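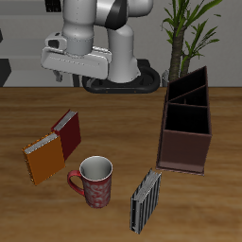

Lecture 7 - collecting demonstrations in sim

Demos first, model second. Most of what goes wrong in imitation learning goes wrong before anyone trains anything, so today is all data. We're using the Gatodell desk task for the whole unit: put a book into the organizer. Start state as rendered, gripper up over the back of the table with nothing in it, three books standing, the red mug in among them as a thing to not knock over. Pick one book per episode. The striped one stands by itself so it's the friendly case. Orange and red lean on each other, so grabbing one probably moves the other, and your policy needs to see that happen in training or it will fall apart the first time.

What's an episode
Reset, instruction, motion, release, arm back up. Save all of it. Log at every step: joint angles, gripper opening, camera images, the action you COMMANDED (not the one the arm ended up doing, these differ, people mix them up every year and then the loss looks great and the rollout is garbage).

Instruction text goes in at the start of the episode, not typed in afterwards from memory. Short and plain. "put the striped book in the organizer". Vary the wording a bit between episodes, keep the meaning.

Variation
Change per reset: object positions, angle of the books, mug position, start pose of the arm.
Leave alone for now: lighting, table texture, plant, wall. We do those in the Flivell lab when we get to randomization.
Don't change only one thing all week. If the mug is always left of the striped book the model learns "go right of mug" and you won't notice until the mug moves.

Bad demos
Dropped book, timeout, arm hits the mug: mark as fail, keep the file, seperate folder. Do not delete. We need failures later for the success classifier.
Fumble but recovered: keep as success. These are worth a lot. A policy trained on perfect runs has never been anywhere off the path and has no idea how to get back.
Long pauses while you think: trim them. The model will happily learn to sit still.

Operator effects
Two people driving the same arm give you two styles. One comes at the book from above, the other from the side. Average of the two goes straight into the book. Agree on an approach with your partner before you start or record operator ID so we can condition on it. (Board sketch, the fork with the arrow down the middle. Copy it, it comes back on the exam.)

Replay check
Before handing in, replay the saved actions from the saved start state. Should end in the same place. If it doesnt, your reset isn't storing the full state, usually the gripper or object velocities. Fix that and re-record, don't patch the files.

Assignment 2
200 successful episodes per pair, plus whatever fails you get along the way. All three books, split as evenly as you can. Upload to the Driltell share with the log sheet filled in: operator, target book, success/fail, one line of notes.
Due 07/12/2023, before class.
Reading: Ebihara handout, section on action labels. Skip the proofs.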